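Plilley guest rooms get a floor-level cleanup before reopening

Telutitz, 2024-09-26

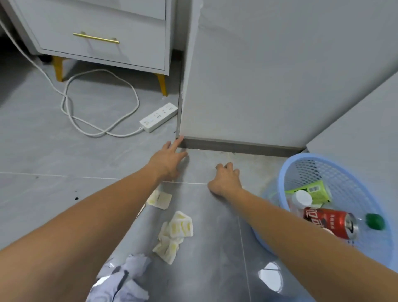 Kanini Minja thinks baseboards are where you find out whether a place really gets cleaned, and she told me so before I even had my notebook out. "Anybody can make a bed look nice. Get down on your knees and look at where the wall meets the tile, then we'll talk."

So I got down on my knees (mine are not what they used to be) and we talked down there for a good part of the morning. The Plilley, the little guesthouse up the hill from the Gruber bakery, has been closed to overnight guests since March while the upstairs rooms were painted gray and the old carpet was swapped for tile. It opens again next week with 11 rooms, and what's left now is the fussy stuff. Corners, mostly! Stains along the baseboard, chipped wall edges, cords that wandered all over the place when the furniture went back in.

The stains are the big headache. There's a beige one on the light gray tile in front of a baseboard upstairs, the kind of thing you'd walk right past in shoes and then notice every single time you sat on the bed. Kanini's guess is leftover adhesive. Balthasar Wallner, who owns the place with his sister, is betting on grout haze, and the two of them had clearly been over this before I showed up. They've agreed on how to go at it anyway: warm water and a drop of dish soap first, a plastic scraper held nearly flat, and nothing gritty, on account of a scouring pad that dulled a tile in the hallway this summer. I asked about vinegar, which my mother used on everything, and got a firm no from both of them. It's hard on grout, Kanini said, and you can smell it at breakfast.

Then there are the wall corners. The ones that stick out into a room take a beating from suitcases, and a couple of them picked up dings while the furniture was being moved back. Engelbert Eberhard is coming in to fill and sand those and touch up the paint. He's asked that the floors be finished before he gets there so he isn't taping over crumbs, and he'd like everybody to please stop leaning things on the corners in the meantime. I moved my bag.

The nightstands are new, pale ones with gold legs and a long gold handle on the drawer, and I like them a lot. They stand up off the floor, so you can get a mop under there, but it also means you can see every cord and every bit of fluff. Power strips on the floor are going to be fastened up behind the furniture, with the cords shortened and tied. Balthasar bought 100 cord ties for this and has already been teased about it. I said I'd take the extras.

The budget for this last round is $200, all of it for supplies, and I'm told there's still some left. The paint came from Proler, the hardware store down by the bridge, which is also where I ran into Ayanda Buthelezi on my way home. She lives right behind the guesthouse and has been watching the lights go on and off up there for months. Her in-laws are booked in for the first weekend, and she wanted to know if the stairs still creak.

They do, second one from the top. Balthasar says that one's on the list for next year.

Check-in starts at 2 in the afternoon on opening day, and neighbors are welcome to stop by for coffee and a look around upstairs. Shoes off at the landing, please. Kanini will be standing there.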